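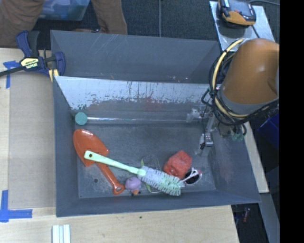
February, 6:40 in the evening

1,230 picks on the counter when I left. The target for the month is a number I have decided not to look at until after dinner.

The bottle brush is my enemy. The arm goes for the bristles every time, because the bristles are fat and close and look like something, and then it gets a mouthful of fluff and the brush stays where it was. I took the controls myself for 34 tries and went in at the handle, over and over, like a parent doing airplane noises with a spoon. Clivel will read all of it tonight and we'll see tomorrow what it thinks I meant.

The toy shovel it likes. Everyone likes the shovel. Murnano wants fewer shovels in the set for exactly that reason – they sent a note saying the model is "overconfident on shovels," and I have been waiting my whole career to read those words.

Sunglasses: 2 clean grabs before lunch, both by the temple. I wrote "good" next to each and then felt I should have written more.

Shuffled the bin between rounds, as per the sheet. The sheet says "random." My idea of random puts the red lump in the middle about half the time, and I only noticed when I went back through the log. Tomorrow I'll shut my eyes, or use the dice from the Trivwood box.

Cormier called about the next batch of objects, another 200, all "household." Last time household included a rubber trout. I asked for nothing soft and nothing see-through and they said they'd pass it on.

My back hurts from leaning. Bought soup on the way home. Picked up the spoon by the handle, first try, and caught myself wanting to log it.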